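Gripper comparison on the bench arm: speaker notes
Satish Kulkarni, October session, 25 minutes plus questions

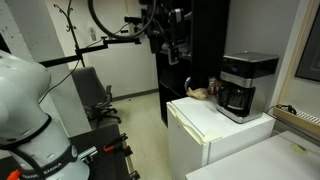
Start with the question we were asked, before any numbers. Amano wanted to know whether one gripper could cover the whole parts list, or whether the cell needs a tool changer. The changer costs more than either gripper, so the answer decides the budget.

Two grippers under test. The Monow is a two-finger parallel gripper with flat pads. The Cletinport is also two-finger, but the fingers pivot and the pads follow the part. Same arm, same controller, same start pose for both. Say this early. Last time the first three questions were all on whether the arm had been changed between runs.

SLIDE 2 -- Parts list

Keep it short. Machined blocks, short tubes, folded pouches, and the latex sleeves. Skip the drawings unless someone asks. The sleeves matter most, as they are the reason the old suction tool was retired.

SLIDE 3 -- Procedure

500 picks per gripper, from a fixed tray with the part rotated by the script before each pick. A pick counts if the part is lifted, held through the transfer move and released inside the target outline. A part that lands outside the outline is a failure, even if it was held the whole way. Somebody will say this punishes the gripper for a placement error. Reply: the customer does not care which axis lost the part.

Force was set once per part type and left alone. No tuning between runs.

Payload and center of gravity were entered again after each gripper swap. Mention the one time this was missed. The arm drifted in hand-guiding mode and we threw out that day's data.

SLIDE 4 -- Results

Read the two totals slowly.

Monow: 73 failures in 500.
Cletinport: 164 failures in 500.

Pause. People expect the opposite, given how the Cletinport is sold to soft-goods customers.

Then the split. On pouches the Cletinport did better, and it did better by a clear margin. It lost on tubes. The pivoting pads let a tube roll during the close, and the tube then sits off center at release. Most of its failures are placement failures of this type. The Monow failures are nearly all sleeves: the flat pads pinch a fold, and the rest of the sleeve slides out on the transfer move.

Do not say "adaptive" without saying adaptive to what.

SLIDE 5 -- Cycle time and cabling

Cycle times were close enough that I would not choose on them. The Monow closes faster, the Cletinport needs less clearance on approach. These cancel on our tray.

Cabling was the bigger nuisance. With the wrist rotated past its usual range, the gripper cable pulled on the connector and the controller reported a lost tool. We rerouted with a longer service loop and limited the last joint in software. After that, no more lost-tool faults in the logged runs. If asked: yes, the limit was applied to both grippers, and yes, the earlier Monow runs were repeated.

SLIDE 6 -- Pad change

Short follow-up test, Monow only, sleeves only. We swapped the flat pads for ribbed ones and ran 293 picks before the pads were needed elsewhere. Fewer fold pinches, but the ribs leave marks on the sleeve. Amano has not said if marks are acceptable. Leave this open. Do not promise a number from a partial run.

SLIDE 7 -- What we recommend

Monow with flat pads for blocks and tubes. Pouches are acceptable with it, though slower to teach. Sleeves go to a separate station until the pad question is settled. No tool changer in the first build.

Limits to state out loud: one arm, one tray, one unit of each gripper. We have no wear data. Room lighting was left as it was and the wrist camera was not used for any pick in these totals.

Questions likely to come up

Why no suction? Tested earlier, poor seal on sleeves. Not repeated here.

Would vision fix the tube problem? It could correct the approach. The roll happens after contact, so I would want to see it measured first.

Can we have the logs? Yes, per-pick files with force, width and result. Ask me after the session and I will send the folder path.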